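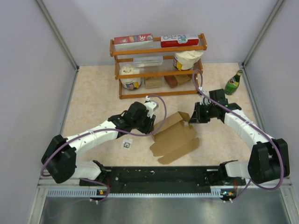 Ticket 848 - Right arm lags during box folding demos

Product: Keline teleoperation kit, two arms
Opened: 22 June 2019
Status: waiting for customer

Problem
We teach the cell to fold a cardboard box by remote control. When both grippers are near the box, the right arm follows the operator's hand too late, and the recorded demonstration is not usable. The left arm follows well. We have the same software since February.

Tried so far
1. Restarted the Clitura recorder. No change.
2. Swapped the two leader handles. The delay stays on the right arm.
3. Repeated the task with the box open between the grippers and green lights on the right one. Delay again.
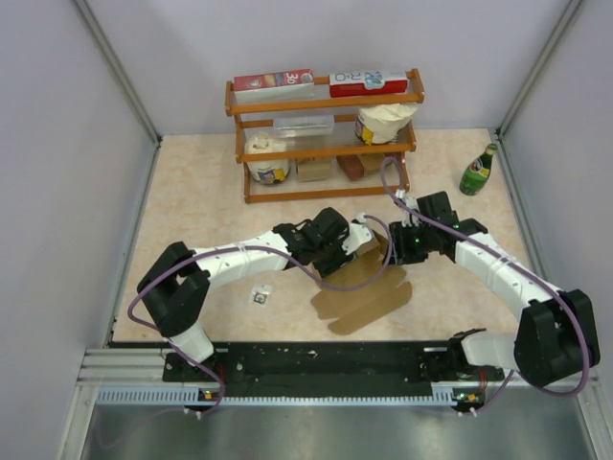
4. Lowered the log buffer from 2,000 to 10. The delay became shorter - but it did not disappear.

Reply from Priltach support
Please update the right controller and send us 2 new recordings, one with the box and one without it. Please do not recalibrate before.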